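# Perception talk, speaker notes (25 min + questions)

**Before starting:** check the clicker, and skip the "who we are" slide if Régis Huet has already done the intro.

**Slide 1: Why a washing machine**

Start with the laundry. Everyone in the room has pulled a sock out of a drum without thinking, and that's exactly why I love this problem! Ask for hands: who has a front loader at home? Then: who has tried to get a depth camera to see the inside of one? (Expect fewer hands.)

**Slide 2: What the planner gets**

Our stack is called Prestine. Perception builds a local map, the planner asks it one question over and over: can the wrist go there? For a shelf, that's a nice clean question. For a drum it gets fun fast. You have a round opening, a dark cavity, shiny steel at the back, and a glass door that the depth sensor treats as a rumor.

Go slowly on the next one. Let people look before talking.

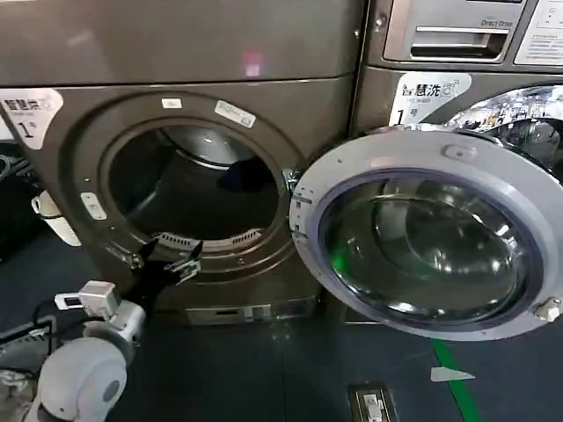 *Slide 3. Jaws open at the drum lip, dark blue fabric probably at the back.*

Point at the door first. Thick domed glass with reflections in it, and the old map filled it with holes. We now fit the plastic ring and treat everything inside it as solid. Such a small change, and it made me so happy.

Then the fabric. Dark on dark, so color alone gives us very little. We score it with a confidence value and let the planner choose a cautious approach when the score is low.

Mention the neighbor: second machine, same finish, same kind of label. An early detector merged the two into one very wide washer. (Pause, people usually laugh.)

**Slide 4: Numbers**

- 1465 logged approaches in the Lembridge set
- 241 of them replanned after the arm was already moving
- 14 ended in a stop we couldn't explain from the logs

Spend time on the 14. They pushed us to write the replay tool, and I'd happily give a whole talk on it. You scrub to any moment and see the map the planner had right then, including the stale bits.

**Slide 5: Replay demo**

Use the recorded run if the wifi is bad. Load Zapata, jump to step 2210, turn on the "age" overlay. Old cells go orange. Ask the room where they think the wrist will go next, then press play.

**Slide 6: What's next**

Drum edge tracking while the arm is inside, which we started in March. Softer contact limits near the lip. Brornham has asked about dryers, so mention that if there's time.

Leave the replay window open for questions.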